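4 Aufgaben mit den Handgreifern vorführen

Dieses Kapitel beschreibt, wie Sie dem System Travora eine beidhändige Aufgabe vorführen. Als Beispiel dient das Bestücken einer Sortierbox. Für andere Aufgaben gelten die gleichen Schritte, nur die Ausgangslage in Abschnitt 4.3 legen Sie jeweils neu fest.

Voraussetzungen:
Die Grundeinrichtung nach Kapitel 2 ist abgeschlossen.
Beide Handgreifer sind in der Software Dimudance angemeldet.
Auf dem Aufnahmerechner sind mindestens 245 GB frei.

4.1 Arbeitsplatz vorbereiten

1. Legen Sie die Arbeitsplatte mittig auf den Tisch. Die Platte darf beim Anfassen nicht rutschen.
2. Räumen Sie alles von der Platte, was nicht zur Aufgabe gehört. Auch Stifte und Klebebandreste werden mit aufgezeichnet und können das spätere Training stören.
3. Schalten Sie die Beleuchtung ein und warten Sie, bis sich die Helligkeit nicht mehr ändert. Fremdlicht von der Seite mit Vorhängen abschirmen.
4. Verlegen Sie lose Kabel so, dass sie nicht in den Stehbereich ragen.

VORSICHT
Stolpergefahr. Während der Vorführung blicken Sie auf Ihre Hände und sehen den Boden nicht. Der Bereich vor dem Tisch muss frei sein.

4.2 Handgreifer anlegen und abgleichen

1. Ziehen Sie eng anliegende, einfarbig dunkle Ärmel über. Weite Ärmel verfangen sich in den Backen.
2. Nehmen Sie zuerst den linken, dann den rechten Handgreifer auf. Die Seiten dürfen nicht vertauscht werden.
3. Führen Sie das Kabel jeweils über Handrücken oder Handkante zum Unterarm. Es muss so viel Spiel haben, dass Sie das Handgelenk in beide Richtungen drehen können, ohne dass es sich spannt.
4. Öffnen und schließen Sie beide Greifer je fünfmal vollständig. Dimudance übernimmt die Endlagen und meldet »Abgleich OK«.
5. Halten Sie beide Greifer 2 Sekunden ruhig über die Plattenmitte, bis das Tonsignal ertönt.

Hinweis: Bleibt das Tonsignal aus, wiederholen Sie Schritt 5. Nach dem dritten Fehlversuch Greifer ablegen, Verbindung in Dimudance trennen und neu herstellen. Meldung 108 weist auf einen vertauschten Anschluss hin, Meldung 545 auf eine verdeckte Kamera.

4.3 Ausgangslage festlegen

Jede Vorführung beginnt aus einer ähnlichen Ausgangslage. Ähnlich heißt nicht gleich – kleine Abweichungen in Position und Drehung sind erwünscht, damit der Roboter später auch dann greift, wenn das Werkstück nicht exakt liegt.

1. Stellen Sie die Sortierbox in die vordere oder mittlere Plattenhälfte. Die Scharnierseite zeigt von Ihnen weg.
2. Klappen Sie den Deckel ganz nach hinten um, bis er aufliegt. Ein halb geöffneter Deckel fällt leicht zu und macht die Aufnahme unbrauchbar.
3. Prüfen Sie, dass alle Fächer leer sind.
4. Verschieben Sie die Box nach jeder Aufnahme um einige Zentimeter oder drehen Sie sie leicht.
5. Bringen Sie beide Greifer in Bereitschaft: Hände vor der Box, Unterarme locker, kein Kontakt mit der Box. 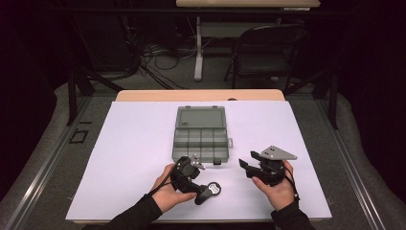

Starten Sie die Aufnahme erst, wenn beide Hände ruhig stehen. Die erste halbe Sekunde dient der Software als Bezugspunkt. Wer schon in der Bewegung startet, verschiebt damit den Nullpunkt der ganzen Sequenz.

4.4 Vorführung aufzeichnen

1. Drücken Sie das Fußpedal einmal. Die Anzeige in Dimudance wechselt auf »Aufnahme«.
2. Führen Sie die Aufgabe in gleichmäßigem, eher langsamem Tempo aus. Benutzen Sie nur die Greifbacken, nicht die Finger.
3. Kommen sich die beiden Greifer nahe, lassen Sie einen Greifer stehen und bewegen Sie nur den anderen.
4. Kehren Sie am Ende in die Bereitschaftsstellung zurück und drücken Sie das Pedal erneut.
5. Bewerten Sie die Aufnahme in Dimudance mit »gut«, »Korrektur« oder »verwerfen«.

Fällt ein Teil herunter, brechen Sie nicht sofort ab. Liegt es noch auf der Platte, greifen Sie es neu und führen Sie die Aufgabe zu Ende. Solche Aufnahmen erhalten die Bewertung »Korrektur«. Liegt das Teil auf dem Boden, drücken Sie das Pedal und verwerfen die Aufnahme.

ACHTUNG
Die Backen nicht gegen Platte oder Boxrand drücken. Verbogene Bleche verfälschen die Lageerkennung und müssen getauscht werden (siehe Kapitel 7, Ersatzteile).

4.5 Sitzung beenden

1. Legen Sie beide Greifer in die Halterung, den rechten zuerst.
2. Wählen Sie in Dimudance »Sitzung schließen« und warten Sie die Übertragung ab. Den Rechner vorher nicht ausschalten.
3. Wischen Sie die Griffe mit einem trockenen Tuch ab. Keine alkoholhaltigen Reiniger verwenden.

Die Auswertung der Aufnahmen und die Übergabe an den Roboter sind in Kapitel 5 beschrieben.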